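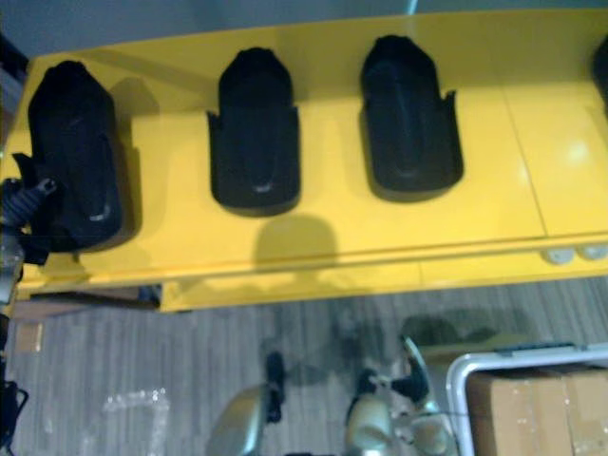 In Praise of the Yellow Table

Filed under: Opinion > Home & Workshop

Print this article | E-mail this article

I want to make the case for yellow. Real yellow, lemon yellow, the kind that makes people stop in the doorway and say "oh!" before they say hello. And I want to make it for the one piece of furniture that almost always gets stuck with gray or beige or pretend oak, the work table.

I came to this late. For years I did all my repairs and sorting and gluing on a gray top I bought because it "wouldn't show anything." Well, it didn't show anything! It didn't show the black screw I dropped on it, or the pencil, or the tiny spring out of the kitchen timer, which I found in June with my bare foot. A surface that hides dirt hides everything else too, and I can't believe it took me so long to see that as a fault.

Put something black on glossy yellow and you can find it from across the room. You can see its outline, which way up it is, whether it's sitting straight or has been knocked a bit crooked. I love this. Road signs have been doing it forever, and so have bees, and somehow we go home and buy furniture the color of a wet sidewalk.

The second half of my case is about holders. I am a great believer in giving every tool a place of its own right on top of the table, out in the open, in a row. Drawers are fine for tablecloths. A drawer is where a good pair of snips goes to lie underneath a bad pair of snips. But a holder that stands up on the table and is shaped to take one particular thing does half your tidying for you, and when it's empty you know something is missing before you've even sat down. My row goes along the back and I leave a hand's width between one and the next (more if you have big hands, or a big cat).

Make them black. Make them matte. I tried clear ones from Zasero and they were lovely objects, but on a shiny top they all but vanished, and I kept reaching slightly to the left of where they were. Then I tried a mixed set in red and green and the whole table looked like a birthday party. Matte black on gloss yellow is calm, believe it or not. The color is loud and the arrangement is quiet and the two of them get along beautifully.

Now, the objections, and I have heard them all, mostly from people standing next to my table and touching it.

Glare. Yes, a glossy top catches the light. Mine has a bright patch at one end every afternoon and I have learned to put the lamp on the other side. That is the whole cure. A satin finish would soften it, and if you do fine work for hours at a time you might like satin better, but you'd lose that wonderful wipe-it-once shine, and glue wouldn't pop off with a fingernail the way it does for me.

Shadows. I actually count these in favor. On a pale, bright top every little thing throws a soft shadow, and your eye uses it to judge how tall the thing is and how near your hand is to it. On my old gray table I knocked over a pot of varnish twice in one winter. On the yellow one, not yet (I am touching wood as I type).

Seams. If the top comes in sections you will have a thin line where they meet. Keep small parts away from it and run a soft brush down it now and then. I have grown fond of mine and use it as a border between "doing" and "done."

Edges. Here I get bossy. Get a top with a raised lip along the front if you can possibly find one. Pinis makes one, Psarras makes a nicer one with a rounder edge, and either will stop a rolling pencil. Paint or order the lip in the same yellow so that it reads as one piece.

As for money, I paid 59 for the holders and 600 for the table, secondhand, from a showroom on Stoslow that was clearing out its bright colors to make room for, I am sorry to say, taupe. The taupe one was 839. People were paying more for less color, and I carried mine out feeling like a thief.

Will you get tired of it? I was warned I would. I've been warned that yellow is tiring and childish and hard to live with, and all I can report is that I go and sit at that table on mornings when I have nothing to fix. I drink my coffee there. If the one you've got is gray and you've been meaning to do something about it, a sample pot costs next to nothing. Start with a shelf, or the inside of a cupboard door, and see whether you don't keep opening it.

Posted 21/08/2019

Print this article | E-mail this article

Contact us | All text copyright the author | Back to top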